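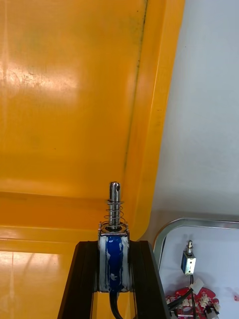 Yellow-orange plastic, with some faint scuffs across its surface.

Matlow Community Chorus: spring progress report

We had over 54 singers at the March rehearsals, and the sound is getting so big! Ebere Ojo has moved the tenors next to the basses, and the tuning in the Loltetti piece is much better for it. Aranka Barta is still waiting on two alto folders.

Your grant has paid for sheet music and 8 coaching sessions with Yu-ting Tsao — 6 are done, and people keep asking for more. We have $969 left for the hall and the piano tuner. Chinyere Bako will send receipts after Sunday's sing-through.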